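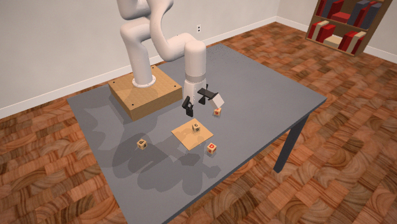
A white arm bolted to a light-brown wooden block. Computer rendering.

Hardwood lead times lengthen as Vadbridge kilns stay full

Mar 25, 2021 - Delivery times for kiln-dried hardwood blanks and blocks from the Vadbridge district have reached 60 days, according to the monthly bulletin issued by the wood products distributor Osodel. Orders placed now for thick stock are being scheduled for late May.

The delay is concentrated in the heavier sizes. Boards one inch thick remain available from the distributor's yard in most common species, although the choice of widths is narrower than it was in the fall. Stock intended for machine bases, workbench tops, stair parts and turned legs is allocated by customer, and new accounts are placed on a waiting list.

Osodel attributes the shortage to drying capacity. Logs have been arriving at normal volumes through the winter and the saws are running to schedule, but thick hardwood has to be dried slowly to avoid checking on the surface and honeycombing inside. A kiln loaded with heavy blanks is tied up for several times as long as one loaded with thin boards, and mills short of kiln space have tended to favor the thin boards.

Two mills supply most of the thick stock sold through Vadbridge. Yakubu, the larger, took one of its kilns out of service in January to replace a corroded heating coil and the fan shafts. The kiln is being tested with partial charges. Sakach has continued at full capacity but gave priority during the quarter to flooring customers under annual contracts, leaving less space for blanks and blocks.

The list price for eight-quarter maple in the upper grade now stands at $415 per pack, delivered within the district. Prices for ash and beech were left unchanged in the bulletin. Surcharges for cutting to length and for end sealing also remain as before, while the discount for mixed packs has been suspended until the backlog clears.

Moisture content is the other subject of the bulletin. Some buyers have asked for material to be released early and finished in their own shops. Osodel will supply partly dried stock on request, marked with green paint on the end grain, but will not accept returns for warping or movement. Blocks that are to be drilled for screws or bolts should be left until they reach the moisture level of the building in which they will be used. Holes bored in wet wood go out of round as the block shrinks, and a bolt pattern laid out across the grain can close up enough to prevent a metal plate from seating.

Buyers who cannot wait are being offered glued-up blocks made from thinner boards. The laminated product is stable and is in stock in several sizes, but the glue lines remain visible under a clear finish and the ends have to be resealed after trimming. The adhesive currently used is rated for interior use only.

Osodel has also changed its booking procedure. Orders for thick stock must now state the finished size as well as the rough size, so that short lengths can be taken from offcuts where possible. Requests without a finished size will be held until the information is received. Orders already confirmed keep their dates.

Yakubu expects to return the repaired kiln to full charges in the coming weeks, subject to the results of the tests. Material dried in it would reach the yard after the May deliveries - the current waiting list will be served first. Sakach has announced no change to its drying schedule. The next bulletin will include revised lead times for both mills.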